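The Great White Laundry Problem (and other July complaints)

Okay so it has been a while. Summer got away from me, the garden is a disgrace, and I have been meaning to write up the laundry thing ever since I mentioned it in the comments under the zucchini post and a bunch of you wanted to know more. So let's talk about white cotton and why mine kept going the color of old teeth.

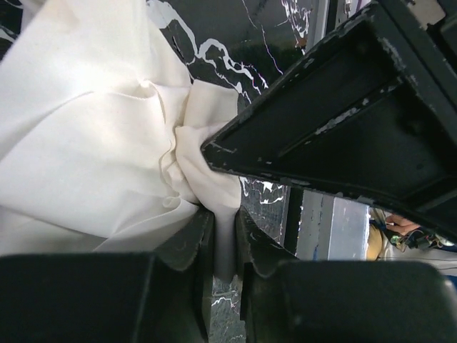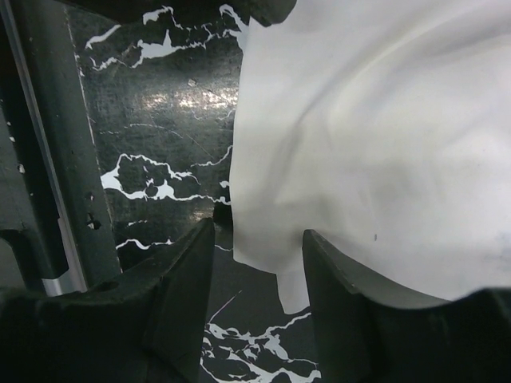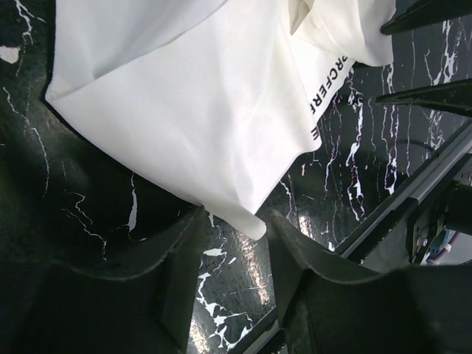
I grew up in a house where whites got their own day. My mother did them on Friday, hot as the machine would go, and they went out on the line behind the garage and came back in smelling like a hardware store (in a good way, I swear). I took none of this with me when I moved out. For most of my twenties everything I owned went in together on warm, and if a shirt turned pink then I had a pink shirt.

Then we moved to Rendham and I got the job at the bakery, and all of a sudden I needed a clean white top five days a week. And the water in Rendham is HARD. You can hear it coming out of the faucet. The kettle grows a crust in a month. My shirts came out of the wash stiff and kind of yellowish under the arms, and then gray all over, and I kept throwing more detergent at them, which I now know is the exact wrong thing to do.

The person who set me straight was Kohei Furukawa, who does the early bread shift with me and whose parents ran a dry cleaner's for 25 years. I was complaining at five in the morning, as you do, and he grabbed the hem of my apron, rubbed it between his fingers and said "that's soap." Just soap! Old detergent that never rinsed out, plus whatever is in our water, sitting in the cloth and grabbing every bit of dirt that came by. He told me to run the whole lot with no detergent at all and look at the water. I did it that same evening and there were suds. From nothing. I stood there with my hand on the lid feeling a little sick.

So now I do it his way, more or less. Half the detergent I used to use. Never more than 16 shirts and towels in a load, and really fewer than that if there are towels. A scoop of washing soda in the drum before the clothes go in. An extra rinse every time, even when I'm impatient, and I am always impatient. Once a month everything white gets a long soak in the bathtub with oxygen bleach and the hottest water I can get, and I leave it overnight and pull the plug in the morning and try not to look too closely at what goes down the drain.

I do not use chlorine bleach anymore. I know some of you swear by it. It made my underarm stains MORE yellow, and Kohei says that can happen when it meets sweat and deodorant, and he would know.

Butter is its own problem. Butter gets dish soap, rubbed in with your thumb while the cloth is still dry, and then you leave it alone for as long as it takes to drink a coffee. If you wet it first you've made your life harder. Chocolate I scrape with the back of a knife and then cold water from behind. Raspberry jam I used to cry over, but now I pour boiling water through it from as high as I dare, with the shirt stretched over a mixing bowl and held on with a rubber band, and it just goes. It's the most fun you can have with a stain. Please wear shoes.

Now, drying. I was a dryer person until the dryer died in April and the repair guy quoted me 200 dollars, and I said no thank you and strung a line from the fence to the porch post. It sags. Anything long has to go at the ends or it drags in the clover. But the sun is doing something to those shirts that no product ever did for me, and it's free, and I've started looking forward to going out there after work with the basket while Millet lies in the one patch of shade and judges me. (For anyone new, Millet is the cat. She is not allowed near the clean pile and she is always in the clean pile.)

They do come off the line crunchy. I give each one a hard snap before I fold it and that gets most of it out. I still can't fold a T-shirt so it looks like the ones in a store. I've watched the videos! I do the pinch and the cross-over and the flip and I end up holding a sort of burrito. My sister can do it in one move and refuses to slow down so I can see.

A couple of people asked whether it's worth buying better shirts. I think so, up to a point. The thin ones I had before went see-through at the shoulders by the second summer. The heavier ones take forever to dry but they've held their shape, and the necks haven't gone wavy. I wouldn't pay extra for anything that says "bright white" on the tag, though. That wears off and then you're where the rest of us are.

Next time I want to get into the napkins, which are linen and were my grandmother's and have one red wine stain that is older than I am. If you have ideas, put them in the comments. I've already tried salt.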